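How to fold a knitted scarf so it stays folded

Most scarves in our house live in a knot behind the front door until December, when everyone wants one at once. Folding them takes less time than the yearly untangling, and you need a table, a basket and a little patience.

Clear enough table to lay the scarf out lengthways. The bed will do at a pinch, though a soft mattress has its own ideas about straight lines. Give the scarf one shake, then take an end in each hand and lift until the top edge comes level. Don't haul on it. Knitting stretches, and you'll end up with a scarf fit for a giraffe. 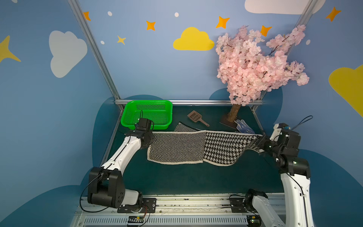 Should I iron it first?
Leave the iron in the cupboard. Smooth the scarf with flat hands, working from the middle outwards, and turn back any corner that has tucked itself under.

Now fold it in half lengthways, long edge to long edge. Bring the short ends together, and then fold in half again. A chunky scarf may refuse the last fold, in which case roll it and say no more about it.

Stand the bundles on edge in a shallow basket, folds upwards, so you can see which is which. Ours takes six. Iqra Khokhar, who taught me this, gets more into hers, but she also irons tea towels.

Fringes go to the inside. Anything with a brooch still on it goes back to its owner.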